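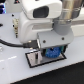
**Tulldale, 2021-07-13.** The paint maker Datier announces today its new range of water-based enamels for the home, which will carry the name Sanarard and will arrive in the shops in August. The range is made for doors, window frames, skirting boards, kitchen cupboards and metal furniture, and it can be put on with a brush, a small roller or a spray gun. Many people are afraid to mix different degrees of shine in one room, and so they paint all the woodwork in the same semi-gloss. A glossy white, a matte medium grey and the silver of brushed metal, side by side as they are in the photograph, sit together very calmly, and it is this kind of combination the Sanarard colour card would like to encourage. The card is arranged by shine first and by colour second. The customer chooses how much light the surface should give back, and then looks for the colour inside that group.

Sanarard has 20 colours. All of them can be mixed in matte, satin and gloss, with the exception of the two darkest blues, which are offered only in matte and satin. In full gloss these blues showed every mark of the brush in our trials, and we decided to leave them out until the formula is better.

## A long preparation

The work on Sanarard began when Datier asked its customers in the Tulldale district what they found most difficult in painting their own homes. The company received 282 written answers. Walls were mentioned very little. The largest part of the answers spoke about doors and cupboards: paint that stays sticky in humid weather, white that becomes yellow near the stove, and sharp smell that makes it impossible to sleep in the bedroom the same night.

"We thought we would read about colours, and we read about cupboard doors that stick to the cupboard," says Ivone Evangelista, head of product development at Datier. "One lady sent us four pages about her pantry. I read all four, and then I went to visit her. The door had been painted in spring and in autumn it still left a mark on the frame. She had done everything as it was written on our tin, so the mistake was ours."

This sticking, called blocking in the trade, happens when two painted surfaces press on each other before the paint is completely hard. A water-based enamel can feel dry to the finger in a short time and still need many days to reach its full hardness. Datier has changed the resin in Sanarard so that this period is shorter, and has also changed the text on the tin. The old label had one line about drying. The new label gives separate times for touching, for a second coat, for closing a door and for washing with detergent.

## Made for our climate

Tulldale has cold mornings and dry, windy afternoons during a good part of the year, and both are difficult for enamel. In cold air the film forms slowly and can remain soft. In dry wind the surface closes too quickly, and the brush begins to drag before the painter has come to the end of the door. Sanarard contains an additive which keeps the edge of the paint open a little longer, so a person who does not paint every day has time to go back over a drip or a missed corner.

The company asks its customers not to paint outside in direct sun, even when the tin permits a high air temperature. A dark door in the sun is much hotter than the air around it. It is better to follow the shade around the house, starting on the side which the sun has already left.

For kitchens near the stove, Datier recommends the satin finish. Matte is beautiful on large flat cupboard doors, but grease is more difficult to remove from it, and strong rubbing can polish a shiny patch into the matte surface. Gloss is the easiest to wash. It also shows every small dent in old timber, so it needs more patience with filler and sandpaper.

## About the colours

The colours were chosen by Ms Evangelista together with Mahmoud Abdelaziz, who has worked as a house painter and colour mixer for the greatest part of his life and now teaches the evening classes at the Datier workshop. Mr Abdelaziz prepared each colour first by hand, on a piece of old door, and the pieces were moved from room to room in several houses in the town to see them in different light.

"A colour card is a very small thing and a door is a very big thing," says Mr Abdelaziz. "People choose a grey from the card and then they telephone to say the grey is purple. They are right, it is purple, in their hallway. So I put more yellow in our greys than is usual. In the tin they look a little dirty. On the door they look grey."

The whites received the same care. There is a clean white without any visible tint, a white with a small quantity of black for houses with much sun, and a warmer one that suits old timber floors. The names have been kept simple so that they can be said over a telephone without spelling. The clean white is called Clean White. Some colleagues in our office wished for something more poetic, and they were allowed to name the greens.

For customers who wish to paint metal, such as outdoor chairs, gates or the legs of a table, a separate primer is available. Bare aluminium and galvanised steel must be washed with a degreaser and lightly scuffed with a fine pad before priming. Without this step the enamel will come off in strips, and the guarantee does not cover it.

## Where to buy

Sanarard will be sold from August in the Datier shop in Tulldale and in all the hardware stores of the Sales group, which has carried our wall paints for many years. The tins come in 4 litres for larger work and in 2 litres for a single room. A small sample pot is also available in every colour, in satin only. A customer who wants to judge the matte or the gloss can borrow a painted board from the counter, against a deposit, and take it home for the weekend.

The stores of the Sales group will mix the colours in front of the customer. We ask customers who need more than one tin of the same colour to buy them together and, if possible, to pour them into one large bucket before beginning. Two tins mixed on different days can differ by a very small amount. It is invisible on two separate doors and quite visible in the middle of one.

Empty Datier tins can be brought back to the Tulldale shop. The lid should be off and the rest of the paint should be dry. Liquid paint cannot be accepted at the counter and must go to the council's collection point for household chemicals.

## Evening classes

Together with the new range, Datier will begin again its evening classes for home painters, which were stopped last year. The first class is about preparing an old door: how to take it off its hinges safely, when it is necessary to strip the old coats and when sanding is enough, and how to recognise a surface that may contain lead. In houses of a certain age this last question is important. Mr Abdelaziz will show how the simple test kits are used, and he will explain in which cases a licensed person should be called before any sanding begins.

The second class is about brushes and rollers. Participants are invited to bring the brush they use at home, in whatever state it may be. The class is without cost, but places in the workshop are limited and must be booked at the counter or by telephone. Closed shoes are required, and children may come with an adult if they are old enough to hold a brush by themselves.

"I have heard people say they have no talent for painting," says Mr Abdelaziz. "Usually they have a cheap brush, and they are pushing it too hard. We change the brush first and talk about the talent after."

## About Datier

Datier is a family-owned maker of paints, primers and timber oils in Tulldale. The company began with a lime wash for farm buildings, and this product is still made in the same yard, in the colder months, for customers who ask for it. Today the largest part of the production is interior wall paint. The workshop, the laboratory and the shop share one address, and visitors who would like to see how a colour is mixed are welcome to ask at the counter when it is not too busy.

## Information for editors

Colour cards and painted sample boards in all three finishes can be sent to editors on request. Ms Evangelista is available for questions about the formula, the drying times and the results of our trials. Mr Abdelaziz is glad to answer questions about technique, and he prefers to do so by telephone in the morning, before he goes to the workshop.

Requests can be directed to the Datier press desk, Tulldale. Please write "Sanarard" in the subject line and mention the date by which you need an answer.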